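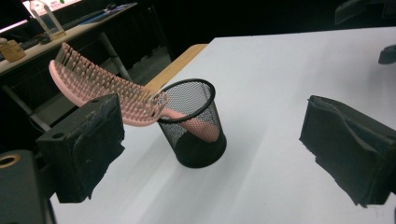 Slide 1: Hairbrush, cup, go

Hi everyone, thanks for coming back after lunch. I'm Modupe Olaniyan, I look after data collection on the Tellow project, and I get to talk about my favourite part of the job, the examples themselves.

(Leave the slide up. Give people a few seconds with it before talking.)

Ask the room: if you had to teach somebody this without words, what would you want them to see? Take two or three answers. Somebody usually says "the grip". Good, but go further. The brush is on a diagonal, handle going down into a mesh pen holder, and some of the bristles look to be touching the rim. That's the bit I love! A person doing this at home would never think about the rim. Our learner has to.

Slide 2: What we're collecting

One example = one person, one hand-held gripper, one go at a small job. The camera rides on the gripper, so the learner sees what it would see if the same fingers were on an arm. No arm needed while we collect, and that means we can work on any table with decent light over it.

Mention Gasero here. They run the same jobs at their site with their own tables and their own odds and ends, and the two sets get trained together. Different rooms are a gift. Please don't tidy yours to match ours.

Slide 3: A session

A session is 60 goes at one job, split into two halves of 30 with a proper break between. We tried running straight through in May and you could see people getting tired in the recordings. Everybody's path got shorter and sloppier, and everybody started putting the object back in the same spot.

Between goes, the person changes something:
- where the cup sits
- which way the object is lying
- where the hand starts from

Small changes are fine. A few centimetres and a bit of a turn is plenty. If you find you've settled into a favourite starting spot (we all have one, mine is the front left corner), move it.

Slide 4: Why a hairbrush

Pens were our first object for the cup and they were too easy. They're thin, they're straight, they fall in from nearly any angle. Then Sukprasert's group suggested things with an awkward end, and the whole task woke up. With a hairbrush the heavy, wide end stays outside. You have to bring the handle over the opening, tip it, and lower it without hooking the bristles on the edge. There's a real decision in there and you can see people make it.

(If there's time, mime it. The tilt comes before the lowering, and people enjoy arguing about how much.)

Slide 5: Keep the messy ones

This is the slide I'd like you to remember. When the handle catches and you back off and try again, KEEP IT. Mark it "recovered" and carry on. Our early set had nothing but clean goes, and the first model trained on it had no idea what to do once it was slightly off. It just pushed. Adding recoveries helped more than anything else we did that month, and I was grinning for a week.

What we do throw out:
- a hand other than the gripper hand reaching in to help
- the object dropped on the floor
- the recording started after the object was already held

Slide 6: Labels

We use Cliltell for labelling. Each go gets 3 marks: picked up, over the opening, let go. Put the second mark at the moment the end of the handle crosses the rim. If you're unsure, leave a note and flag it, I read every one and some of the best rule changes came out of those notes.

2 people label each session separately. Where they disagree we watch it together on Tuesday mornings with coffee, and you're all welcome, it's more fun than it sounds.

Slide 7: Next

Toothbrushes, wooden spoons, a whisk (the whisk is a monster, I can't wait). Also taller cups and a wider jar, so the learner can't get by on one memorised height.

Sign-up sheet is by the door. First-timers get paired with someone who has done a few sessions. Questions now, and if we run over, catch me at the back table.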